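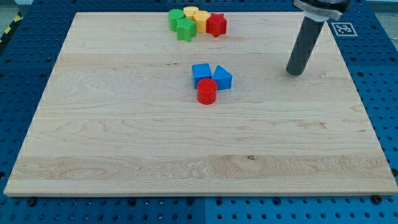

4. Setting out the board and the blocks

Reading time: 3 minutes

Home | Manuals | Spare parts | Contact

This section is for the person who prepares the Sorisa sorting table before the children arrive. Please read it to the end once before you start. The blocks are small and the board is heavier than it looks.

4.1 Placing the board

1. Clear the perforated worktop. Wipe it with a dry cloth, also along the holes, where the dust likes to stay.
2. Carry the maple board with two hands and lay it flat in the middle of the worktop. Leave a margin of holes free on all four sides, so that you can put your fingers there when you lift the board again.
3. Press on each corner in turn. If the board rocks, something is under it. Lift it and look.

Note: Maple is a natural material. Wavy grain, darker streaks and a small knot are normal and we do not exchange a board for them. Many teachers ask which side is the front. You may choose, but then keep the same side always, because young children remember the pattern of the wood and use it to find their place.

CAUTION: Do not slide the board over the worktop. The edges of the holes can scratch the underside.

4.2 Making the groups

The blocks are put out in groups, with open wood between them. A group at the far edge is called the store. A group in the middle is called the working group.

4. Put the store near the far edge, a little to the left. Green and yellow cylinders, the yellow block with many sides, and the green and red stars are good for this place. Let them stand close together, touching or almost touching.
5. Stand the cylinders upright. A cylinder which lies on its side will roll, and the board has no rim.
6. Put the working group in the middle of the board. Begin with the blue cube and set the blue triangular prism directly on its right side, with a flat face to the front.
7. Leave the store and the working group well apart. A child's hand must fit between them without pushing anything over.

Note: Groups do not need to be of one colour. In the store we mix green, yellow and red on purpose, so the child can be asked for "the yellow one, but not the round one".

CAUTION: Not suitable for children under 3 years. Count the blocks into the box at the end of every lesson.

4.3 Cleaning and care

8. Wash the blocks by hand in warm water with a little soap. Dry them before they go back on the wood — water under a block leaves a ring.
9. Wipe the board along the grain with a cloth that is only slightly damp. Do not put it in a sink.
10. Oil the board in September, before the new school year, and let it rest overnight. Menon board oil is the one we supply. It is sold in bottles of 100 ml.

If a block is cracked or has a sharp point, take it out of use. Single blocks can be ordered by shape and colour, please write both on the form.

Text of this section: Tirta Hidayat. Checked in the classroom by Anahera Ngata.

Related items

Sorisa sorting table: assembling the legs
Menon board oil: safety sheet
Corkov storage box 2000
Corkov storage box 3000, with lid
Rornia picture cards for shape lessons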